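Hutier Arm, Tidying Package: Review

Reviewed 2019-07-25

The Hutier arm is sold to two kinds of buyer. One runs a small shop and wants shelves and packing benches kept in order overnight. The other wants the same thing done at home. The tidying package is the software and gripper set meant to serve both, and it is the part reviewed here. The base unit was covered in February and has not changed.

Jastham supplied the unit on loan for four weeks. Setup took 15 minutes once the base was level, most of it spent on calibration. The manual, translated by the Dodow office, is complete but badly indexed. Grip force is discussed in two separate chapters that disagree on the default setting. The later chapter is correct.

Test task

Most vendors demonstrate with wooden blocks or tin cans. Both are easy: rigid, opaque, and the same shape from one attempt to the next. I used bags of chips. A chip bag has no fixed outline, reflects light unevenly, moves when the air inside shifts, and is damaged by a grip that would be fine for a can. It is also a thing people leave lying on furniture. The instruction given to the arm was to clear the top of a small drawer cabinet, one bag at a time, and set each bag down in a marked area.

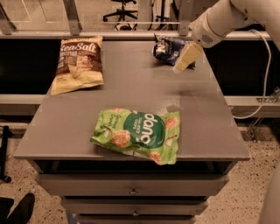
Planning is slow. The software looks at the surface, picks a candidate, computes an approach and then pauses before the final descent. The pause can be shortened in the settings, but doing so raised the number of missed grasps enough that I put it back. Anyone expecting the pace of a person clearing a table will be disappointed. A person does this job in one pass with both hands while thinking about something else.

Item selection was sensible in most runs. The planner scores each object by how much of it is exposed and how much room the fingers have on either side. It does not appear to consider whether an object is close to falling. A bag with one corner over the front edge of a table is the one I would move first, and the software gave it no priority. There is a manual override for the order, buried two menus down.

Grasping

The fingers are long and slightly tapered, a good shape for getting hold of loose film. On soft packaging the recommended method is a pinch from above, near an edge or a raised fold. The system looks for folds and finds them reliably on crumpled bags. A bag lying flat and taut is harder, and the fingertips tend to slide across it. Printed artwork also matters more than it should. Strong contrast on the packaging — a dark band against a pale panel, for instance — was sometimes read as the boundary of an object, and the pinch was then aimed at the middle of the bag.

Over the whole loan period I logged 244 grasp attempts. More than half ended with the bag in the marked area and undamaged. Of the remainder, the usual fault was a grip on too little material, so that one end came up and the other stayed on the table. The arm detects this through load sensing and tries again, but it retries at the same point. Moving the grasp inward by the width of a fingertip would have fixed most of these cases. The optional Górecki finger pads, bought separately, improved grip on glossy film and made no difference on matte film.

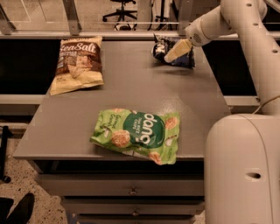
Noise, space and supervision

The arm is quiet enough to run in a room where people are working. The body takes up more floor than the data sheet suggests, and it has to stand close to the furniture it serves, where it blocks access to drawers. Cable routing needs care. The supplied clips are adequate for a fixed bench and too few for anything else.

The package is not ready to be left alone with household clutter. In a shop with a fixed bench and one type of bag, tuned over several days, it could do useful work between shifts. At home the objects change daily and the tuning has to be repeated.

Verdict

Hardware: good. Planner: acceptable, slow. Soft-item grasping: below what the brochure implies, and fixable in software. Buyers with rigid stock can order now. Buyers who want a living room tidied should wait for a release that changes the retry behavior, and should ask Jastham for a demonstration with their own bags before paying the deposit.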